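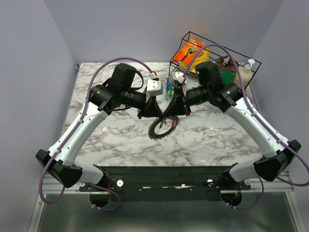

Flunen F2 Gripper Pair for Two-Arm Workstations

Product line: Flunen
Sold by: Grullwood Automation Supply
Page updated: 2025-11-29

The Flunen F2 is a matched pair of two-finger grippers for tabletop stations with a left and a right arm. It is meant for labs and small integrators who need to handle mixed household and shop items without changing fingers between tasks. Each gripper bolts to the wrist flange with the supplied adapter and connects through a single cable.

What is in the box

Two grippers, left and right
Two wrist adapters
Two cables with strain relief
13 flange screws and a hex key
One set of spare finger pads

How we compared it

We ran the F2 against the Sturkano S-series on the same two arms, with the same controller settings. The item list has 39 entries, most of them things you would find in a kitchen drawer, a bathroom cabinet or a garage: boxed razors, chip bags, pump bottles, keys, a toothed black ring. Each item was picked from the table, passed from one gripper to the other and set down again.

Boxes and bottles gave neither product trouble. The differences showed up with flat and thin items. The F2 fingers come to a narrower tip, so they get under the rim of a ring more easily. The Sturkano fingers are wider and hold a soft bag with less creasing. If most of your work is bagged goods, look at the Sturkano first.
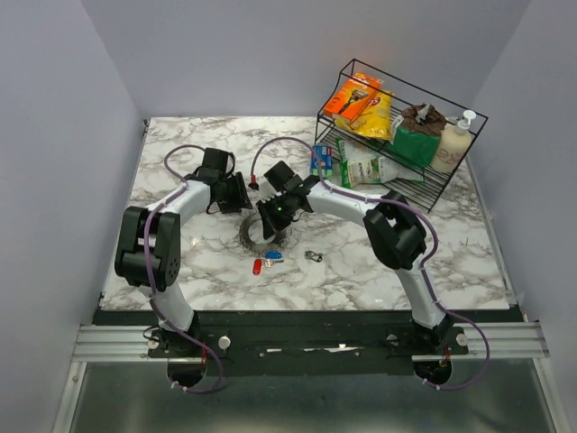
Keys remain the hardest items on the list for both products. A key lying flat on a smooth tabletop leaves very little edge to grip, and we had the best results by lowering the closing speed and bringing the fingers in along the blade. The F2 needed 21 changes to the default settings before we were satisfied with the whole list. Those settings are saved as a profile and ship with the grippers.

Cable routing

Leave slack at the wrist and at the elbow. Tie the cable to the forearm, but keep ties off the joint itself. Run both arms slowly through their full reach before starting a job and check that neither cable catches on a rack or fixture.

Compatibility

The F2 works with Hashmi controllers on firmware 5 or later. Other controllers need the serial adapter, sold separately. Check your wrist flange pattern against the drawing before ordering.

Availability

Left and right grippers can be ordered singly as replacements. The next batch ships in December. Finger pads are in stock.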